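Project diary: Sullcombe Open Spaces Register
December

The second month of the register closed with 1245 entries confirmed, covering public gardens, recreation grounds, towpaths and the smaller greens that have never appeared on a council map. The Sullcombe office received the last of the paper returns at noon and passed them to Thongchai Chuensuk for entry. Returns from the Jotthorpe side remain incomplete, and a reminder has been issued to the parish clerks.

The morning was given over to the question of what may be called a public green space. It was agreed that a site must be open without charge during daylight hours and must be reachable on foot from a public road. School fields opened at weekends will be listed separately. The churchyard at Jotthorpe was left undecided, as the gate is locked for part of the winter.

Violeta Alarcón reported on her visit to Bråten, where a similar map has been kept for several years. Their practice is to check each site in both summer and winter, and to record benches, drinking water and level paths on the same form. The office will adopt the form with small changes. She also brought back a printed copy of their guide, which is now kept in the reading room and may be consulted on request.

Fluratix, who are building the online map, supplied a first version in the afternoon. The search by street name works well. The search by facility does not yet separate play areas from sports pitches, and some 200 sites near the river are shown on the wrong bank – a fault traced to the old survey sheets. Corrected positions will be sent before the holiday closure.
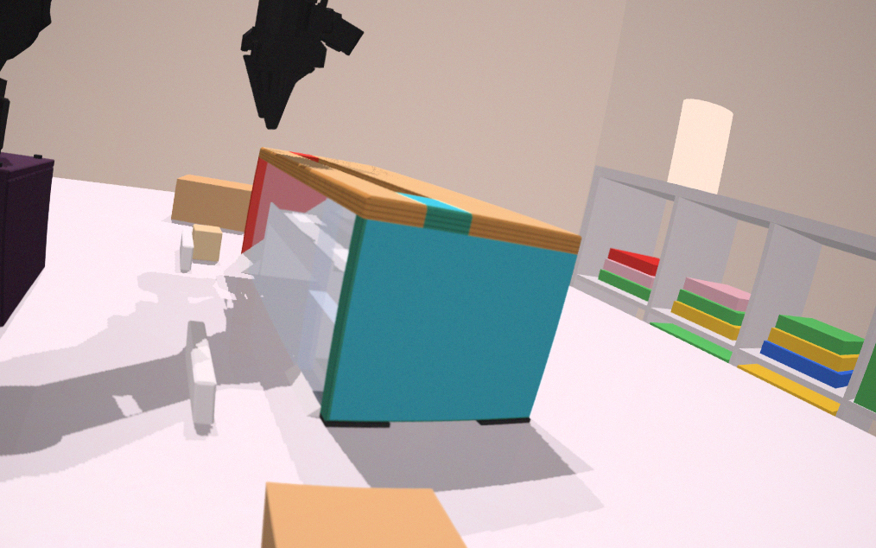 Cabinet with wooden top and teal end panel, computer model.

The print run of the folding map was set at 2000 copies, to be shared between the libraries and the two railway stations. Proofs are expected in the first part of January. The office closed at half past four.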